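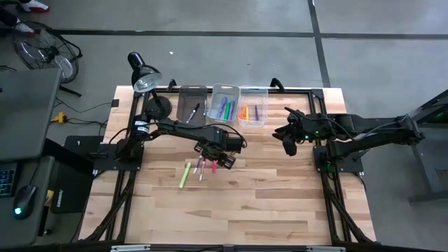 Nokon releases planner update for two-arm sorting cells

26 November 2024

Zorkonbridge, a software company that makes motion planning tools for small robot arms, has released version 9 of its Nokon planner. The update changes how the software divides work between two arms that share one table, and it adds a new way to handle small objects that lie close together.

Earlier versions planned each arm separately and then checked the two paths against each other. If the paths crossed, one arm stopped and waited at its start position until the other had finished. Version 9 plans both arms in one pass. An arm that has to yield can now move partway to its target and hold there, with its gripper already open, until the shared area is clear.

The company tested the change on a sorting task using marker pens and highlighters. The arms pick loose pens off a wooden tabletop and put them into bins along the back edge, with the target bin set in a task file before each run. Pens are a hard case for the software, according to the release notes. They are thin and they roll, and when two of them touch, the perception module often reports them as a single object.

To deal with this, version 9 can keep more than one reading of the same cluster. If the perception module cannot decide whether it is looking at two pens or three, the planner picks the grasp that works under both readings and looks again after the lift. The older approach was to commit to the most likely reading and retry on failure.

Zorkonbridge ran 123 sorting trials in October, each starting from a different layout. The median planning time for a pick fell from 80 milliseconds to 40 milliseconds on the same workstation. The company did not publish a success rate for the full task. It said the trials were meant to measure planning time and waiting time, and that a separate report on grasp failures will follow.

Hunico, which builds tabletop cells for parts kitting, has been using a preview build since the summer. The firm said most of its setup work went into the collision model. Cables that run along the arms were the main problem, as they move with the joints and do not appear in the standard arm description. Version 9 lets users attach a flexible margin to any link, and Hunico now uses a wider margin near the wrist than near the base.

The update also includes a replay tool. It lines up the planned path, the measured joint positions and the camera view on a single timeline, so that a user can step back to the point where a pick went wrong. Logs from version 8 can be opened in the tool, but they do not contain the cluster readings and those fields will be blank.

Some limits remain. The planner still assumes that the bins do not move during a run. It does not support handing an object from one arm to the other, a feature that users have asked for since version 7. Lighting changes can also upset the perception module, and the release notes advise setting any lamp over the work area before calibration and leaving it in place.

Task files written for version 8 will load without changes. Configuration files will not, because the settings for the two arms are now stored in one file. A conversion script is included in the download.

Version 9 is free for existing license holders. Support for version 7 ends with this release. The next update, which carries the working name Bermúdez, is planned for spring and is expected to cover moving bins.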